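I've been showing kitchen jobs to a gripper for the Sudham project since March, 40 takes to a batch, and chopsticks are still the ones that make me swear. A few habits have saved my wrists (and my temper), so I'm passing them on!

## Spread a cloth first

Chopsticks skate all over a glossy counter, and every skid ends up in your demo. Lay a tea towel down and smooth the worst of the creases. I like a checked one, the lines give me something to aim at when I'm setting the sticks back for the next take.

## Open wide, then come down

Get both pads well clear of the sticks before you lower your hand. If you're still opening on the way in you'll clip a tip, and the whole bundle fans out. Go for a loner off to the side before you tackle the pile – much easier to pinch cleanly.
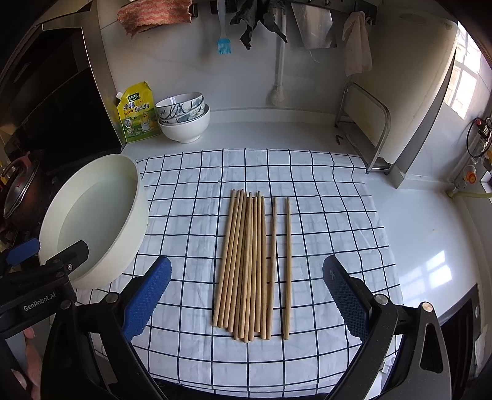
## Don't tidy too much

Marisol Tamayo used to line hers up like pencils and her colour-coded log looked gorgeous, but the arm fell apart on anything crooked. Let some cross over. Stagger the ends a bit.

## Slow is fine, stopping isn't

If you fumble, keep moving and finish the grab. I scrap a take only when I've frozen partway, and I write the number down straight away or I'll never find it again.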